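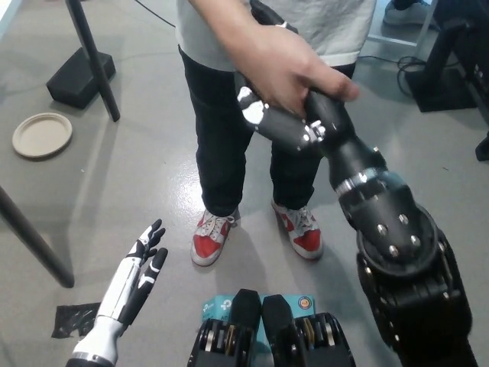

January 9, 2022

I have lived in Garnport for a long time now, and I still do not know how to greet people here. In my childhood it was simple. You shook hands with everyone in the room, also with the children, and you began with the oldest person. If you forgot one uncle, you heard about it until July.

Here it is different from house to house. My neighbor Flurina Nägeli gives three kisses, and she starts on the side I never expect. Kane Trevaskis from the choir only lifts his chin a little. At first I thought he was angry with me, and I avoided him for a whole winter. Then he drove 70 kilometers to bring me a bookcase, and lifted his chin again when he left.

My biggest mistake was at the wedding in Prurnham. I put out my hand to the mother of the bride at the same moment she opened her arms, so my fingers went into her flowers. She laughed. I said "congratulations" to the flowers.

I have asked Adhiambo Wanyama how she does it, because she moved more often than me. She waits one second and copies the other person. I tried this, but with Kane it does not work well – we both just stand there with our chins up.

The last two years made everything more confused, of course. Elbows, feet, a small wave. I miss the handshake more than I thought I would. My grandfather had a very dry, hard hand, and he held yours a bit longer than was comfortable while he asked about school. I can still feel it when I think of him.

Next week the choir starts again with 20 people, and I will have to greet all of them. I am already practicing my wave.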